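Comprar menos y arreglar más

Desde septiembre llevo la cuenta de lo que entra en casa y de lo que sale. Han entrado 16 objetos y han salido cuatro. El resto se ha quedado en los armarios, donde ya había bastante.

Mi vecina Rosine Marchal tiene una batidora Masson que ha pasado por el taller cuatro veces. La última reparación le costó menos que una cena, y la máquina sigue en su cocina. Yo, en el mismo tiempo, he tirado dos. Me salían baratas – o eso pensaba – y entre las dos pagué más de 100 euros.

Se suele decir que reparar no compensa. A veces es cierto. Si la pieza no se vende suelta o la carcasa va pegada, el técnico pierde una tarde y hay que pagársela. Pero eso lo decidió el fabricante al diseñar el aparato, y se puede exigir por ley que lo haga de otra manera.

También cuenta la costumbre. En mi barrio queda un solo taller, Olladia, que abre hasta las siete de la tarde. Muchos vecinos pasan por delante sin saber a qué se dedica.
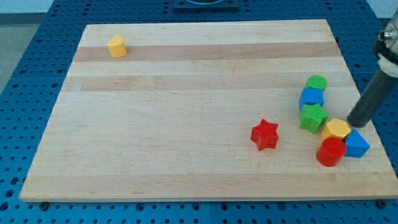
¿Quién debería pagar las piezas de repuesto cuando un aparato falla pronto? El fabricante, durante un plazo bastante más largo que el actual.

Mientras tanto, antes de tirar algo conviene pedir presupuesto. En Olladia lo dan gratis y tardan un par de días.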